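Notes from the collection room

23 July 2019

I said in February that I would write up how the data collection was going once we had enough of it to talk about. We passed 3902 recorded attempts this morning, so I have run out of excuses.

For anyone new here, I work on a small project called Irnum. We are trying to get a humanoid to do simple household jobs by learning from recordings of a person driving it through those jobs. My part is mostly the recordings. I set up the objects, I drive, I label, and I throw out the bad ones. Other people train the models and tell me what is wrong with my labels.

The job we have spent the most time on is moving small things in and out of baskets. It sounds like nothing. A person does it without looking. When you drive a robot through it you find out how many separate decisions are in there: how high to come in, when to start closing the fingers, how far to close them, whether to lift straight up or drag a little first. Every one of those ends up in the recording, including the ones I made badly.

When I started I tried to make every attempt clean. I would practice a reach until it was smooth and then record it over and over. I had 154 of these after the first stretch and I was pleased with them. Yolotzin Zamudio, who does the training, looked through the set and told me it was close to useless. They were all the same attempt. The object was always in the same spot, the hand always came in from the same height, and I never once missed. The first model trained on them could do exactly that one motion. Move the object a hand's width to the side and it reached for where the object used to be, closed on air, and carried the air to the basket very carefully.

So we changed how I work. Before each attempt I now move something. Sometimes it is the object, sometimes a basket, sometimes just where the hand starts. I also stopped cutting the attempts where I came in wrong and had to back off and try again. Those turned out to be worth more than the smooth ones. If the model never sees a hand correct itself, it has no idea what to do when it is a little off, and it is always a little off.

The other thing that changed is labeling. For a long time I had one label for the whole attempt, success or fail. Now each one is split into reach, grasp, lift, carry and release, and I mark where one ends and the next begins. It is slow. We tried a labeling tool called Clerkard that guesses the split points from the finger positions, and it does fine on carry and release, but it cannot tell the end of a reach from the start of a grasp. To be fair, I can't always tell either. I went back over a batch I had labeled in the spring and disagreed with myself often enough that I wrote a rule down and stuck to it: grasp starts when the fingers begin to close, full stop, even if the arm is still coming down. Yolotzin would have preferred first contact. We argued about it over lunch and my rule won because contact is hard to spot when the hand is between you and the object.
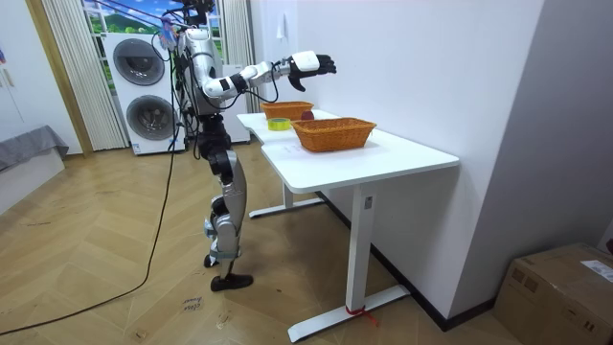

Round objects are still the hardest. With anything that has a flat side I can be sloppy and the fingers sort it out. With something round, if one finger gets there early the thing rolls, and then I am chasing it across the table. I used to stop the recording when that happened. Now I keep going until I either get it or lose it off the edge. My rule is 3 tries, then reset.

Driving is tiring in a way I didn't expect. My own arm is fine. It's the attention that goes. I can see it in the data, too: late in a session my reaches get faster and my grasps get worse, and I start making the same approach again and again without noticing. I now stop after 2 hours, even when it is going well. What I record past that point mostly gets thrown out anyway.

We had a visit from Magaña, the company that is lending us some computing time, and they asked how many attempts we would need before it works. I don't have an answer. The last model could find the object in most places I put it, and it got the grasp right more often than I thought it would. It still lets go too early. I suspect that one is my fault – I tend to start opening the fingers while the hand is still moving over the basket, and I have probably taught it to do the same. I have started holding still before I release. It feels very slow, but I'm going to record a full batch that way and see what the next model does with it.

After that we start on folded cloth, which I am dreading. Floltside has a group that has worked on cloth for a while and they have offered to share their label list, so at least I won't be making up my own names for every kind of wrinkle. If you have done any of this yourself and have a good rule for when a fold is finished, please leave a comment. I have tried to write one down twice and wasn't happy with it either time.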